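Learning from Demonstration, handout 4
Collecting examples by hand
Notes: Nasrin Ansari. Revised 3/12/26

Where the data comes from

A policy learns what it is shown, including your bad habits. If you hesitate before every grasp, so will it, and you will spend November wondering which layer of the network is to blame.

We collect with hand-held grippers, one per hand. The cubes covered in square markers are there for tracking, so keep your sleeves off them. The running task is tidying: bottles go into the basket, one at a time. One gripper carries the bottle over the rim while the other stays at the basket's edge. Leave the rest of the table as you find it. A policy that has only met bare tables takes a booklet very personally.

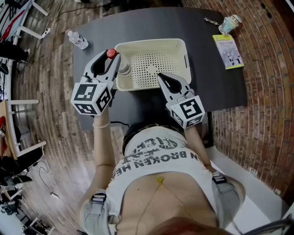
What counts as one example

An example starts with both grippers open and clear of the basket, and ends when the bottle has been let go. Dropped it? Keep the recording and mark it as a failure. Bijan Hassanpour's group threw theirs away and trained a model with no idea that bottles fall.

Change the starting layout after every 10 examples. Moving the basket by a thumb's width is not a new layout, whatever the Dukano team wrote in their report.

For next time

Each pair brings 2 layouts, sketched on paper. The full set needs 1,000 examples, so bring a snack as well. Log sheets go to Parviz Ghaffari, who can read most handwriting but resents it.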